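Vemunen Marker Cards and Wall Panels

If you've ever taped a sheet of printer paper to a wall and watched it curl by lunchtime, you'll see why we got so excited about making these! The Vemunen set is a family of plain white cards and panels printed with square black-and-white markers, for anyone who needs a clear, high-contrast reference on a wall, a shelf end or a doorway.

The cards are tall and narrow, with the marker near the top and lots of blank white underneath. Cornel Pascu drew the first ones with the marker dead center, and they looked great, but people kept wanting to write a room name or a date on them and there was nowhere to put it. So up it went. You can hang a card from a single hook or fix it flat. A single hook will let it tilt a bit, so use both holes if you want it straight.

The panels are the big ones. They carry two markers side by side, and the white margin is generous so the black squares stay easy to pick out (we tried a thinner margin and hated it). They sit nicely next to the cards, and most people end up mixing the two along a wall.

Every card and panel has a matte face. Glossy looked lovely on the bench and then threw a glare right across the pattern as soon as the ceiling lights came on - matte it is, and we're not going back.

What you get
Starter set: 4 cards, 8 hooks
Room set: 15 cards, 4 panels, hooks and wall pads
Single cards and panels, sold loose
Pattern numbers run from 1 to 478, no repeats within a set

Care
Wipe with a soft dry cloth. Pencil rubs out of the blank area, ballpoint doesn't. Store them flat, out of direct sun.

Ordering
Sets are packed to order at our Baltside workshop. If you need particular pattern numbers, put them in the notes box at checkout and Desta Demissie will pull them for you. A larger panel with a deeper edge is in the works for February, and we can't wait to get it up on a wall!
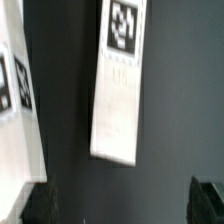
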